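Padero Home & Workspace Forum
Furniture > Tables and desks

Thread: Round white gloss table as a shared desk — talk me out of it

tablecloth_denier
Posted 16th May

We have a round white table in the back office. It was bought as a meeting table, back when we had meetings, and I would like to turn it into my permanent desk. The actual desk is a Jarnusel corner unit with a drawer that opens only if you apologize to it first.

Points in favor: it is already here, it is paid for, and it makes the room look like people with good posture work in it. Points against: it is glossy. Every fingerprint reports for duty by 9 a.m. Also there is no back edge, so anything you push away from yourself ends up in front of somebody else.

Does anyone work at one of these full time?

mesh_back_manny
I did it for two winters. The shine is the least of your problems. The problem is the chair. Office chairs are built for a straight edge. You pull up to a curve and the table meets you in the middle of the ribs while your elbows hang out in space on both sides. I had a perfectly good mesh chair and spent two winters typing like a T. rex.

gravelpit
Disagree with Manny. Elbows are fine if the table is big enough. His was a café table, he posted it at the time and we all told him.

mesh_back_manny
It was 39 inches across, which is a table.

gravelpit
It's a pizza.

tablecloth_denier
Ours is bigger than a pizza. I pulled the mesh chair up alongside it this morning and stayed there until lunch to see how I felt. How I felt was fine, a little exposed. With a rectangular desk you get a side that is yours. At this one I kept drifting, and by eleven I was facing a different wall. 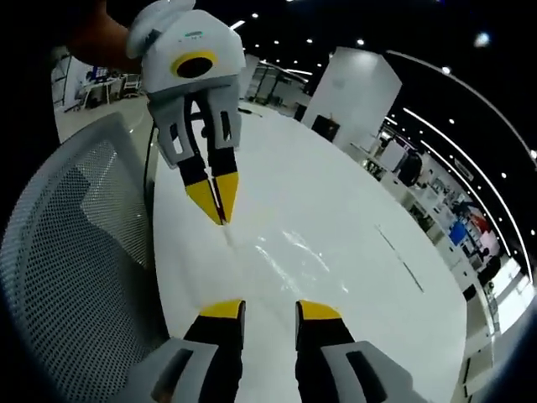

The other thing I noticed is that the chair never really parks. At a straight desk you shove it under and it's gone. Along a curved rim it just sort of leans in, like a coworker who heard there was cake. I can live with it, but the walkway on that side is narrow and I have already hit it with my hip 3 times.

ottoline_drab
Low-back chair. Something that goes all the way under. The tall mesh backs look busy next to a plain round top anyway.

mesh_back_manny
The tall mesh back is the only thing holding some of us up, Ottoline.

ottoline_drab
Then get a rectangular table like a grown-up.

pm_kettle
Can we go back to the gloss? I have a white gloss top from Telolen and the glare made me move before anything else did. Overhead light bounces straight into your eyes from about one in the afternoon. I bought a big gray felt desk mat and it solved the glare and the fingerprints. It also covered the only nice thing about the table.

Also don't use those blue scrubby sponges on it. I did in December and I now have a patch that is white semi-gloss.

gravelpit
Microfiber and a drop of dish soap. People spend real money on sprays for this and I will never understand it.

McIver_lamp_guy
The McIver clamp lamp does not clamp to a round edge. I'm mentioning it because I own two.

tablecloth_denier
Thank you, that has saved me one lamp. I was going to buy it tonight.

Where do you all run your cables? I only need a laptop charger and a phone charger, but with no back edge they come up over the side wherever I happen to be facing, and then everybody gets to look at them.

pm_kettle
Adhesive clips under the rim, then down one leg. Or the center post if that's what yours has. Pick a side and commit to it.

mesh_back_manny
He can't commit to a side, he was facing a different wall by eleven.

ottoline_drab
I'd keep it as the shared table and fix the drawer on the old desk. A bit of candle wax on the runners takes five minutes. You're redesigning an office to avoid a drawer.

tablecloth_denier
I have been avoiding that drawer for years and I'm not about to waste the effort. Going to give the round one another two weeks with a felt mat on my part of it, wherever that turns out to be. Will report back on the hip.

gravelpit
Measure it first. I want the number.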